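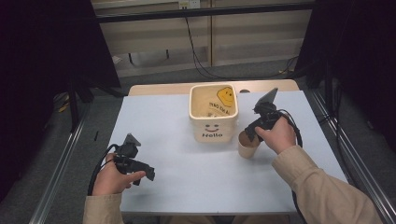 Tarun Khurana wanted to know whether any of it would be useful to people who don't own a robot and don't plan to. He asked before I'd even put the page together, and I think it's a fair question for a site that mostly covers drawers, drains and sharp knives.

My answer is yes, a few things. I spent a Sunday afternoon at the Tukov open day, where people were working with hand-held grippers on ordinary household jobs: picking up cups, putting small things into containers, folding towels, closing drawers. Visitors could try the grippers. You squeeze a trigger and two fingers close. You lose nearly everything you normally feel through your fingertips, and you find out fast which objects in a kitchen are easy to handle and which ones aren't.

That carries over to anyone with sore hands, thick gloves, a reaching tool or a small child helping out. These are my notes, sorted by job.

Cups and other light things

Light things tip. A paper cup with nothing in it will slide away from you if one finger touches before the other, so line up on the middle of the cup first and then close. Come in low on the side. If you grab at the rim, the cup folds.

The same goes for kitchen tongs and reaching tools. Open them wider than you think you need, get both sides past the object, and close slowly. I had been closing too early for years with the tongs I use for jars on the top shelf.

Stack paper cups mouth down and no more than six high. Past that they stick together and you end up pulling two.

Containers you drop things into

Square containers stay where you put them. Round ones turn when you bump the side. If you keep a catch-all on the counter for clips, rubber bands and bag ties, a square one with rounded corners is easier to wipe out and doesn't wander.

Leave clear space on all sides, a hand's width if you can spare it. Most of my own spills happen when I lift something over a crowded counter, and it was the same with the grippers.

Put the container a little farther back than the things going into it. You reach forward to drop and pull back to pick up, and your sleeve stays out of the way.

Work surface

A plain, pale top makes small parts easy to find. If your bench is dark or stained, lay down a sheet of white board and tape the corners. Mine is an offcut from a Bestik shelf, and a screw dropped on it can be found without getting down on the floor.

A raised edge along one side helps too. A strip of wood trim glued along the back of the bench stops pens and drill bits from rolling off behind it. Sand the top of the strip so it doesn't catch your cuffs.

Cables

The grippers have cables out of the back, and I learned to leave slack before starting. Too little and the cable tugs your wrist at the end of each reach. Too much and it drags across the table and takes the cup with it.

For a hand mixer, an iron or a glue gun:

Run the cord off the side of the work surface nearest your working hand.
Make one loose loop and leave it outside your elbow.
Reach to the farthest point you'll need before you switch on.
Don't run a cord over the thing you are working on.
Unplug at the wall and coil the cord when it's cool.

Repeating a job

One of the Tukov people, Santeri Rautiainen, told visitors that a simple pick-and-place job might be repeated 1,000 times, and that they had 3,000 repeats of one towel fold. I asked what went wrong most often. He said it was the reset — putting everything back where it started.

I've borrowed that for the pantry. Small squares of masking tape on the shelf show where the flour, rice and oats go back. It took 30 minutes, and the oats have been in the right place since July.

For towels, he suggested folding on a table and always starting with the same corner. I start with the far left. The stack comes out even and fits the shelf.

Trying it at home

If you want to see how your kitchen does, put on a pair of thick oven mitts and try to get a cup out of the cupboard, a spoon out of the drawer and the lid off the coffee. Use an old cup. Anything you can't manage is worth moving or swapping. I replaced two flat knobs with bar handles and moved the Srivastava spice tins off their side, where I could never get hold of them, and onto their ends.

Tarun tried it too and tells me his bread box failed. He is keeping the bread box.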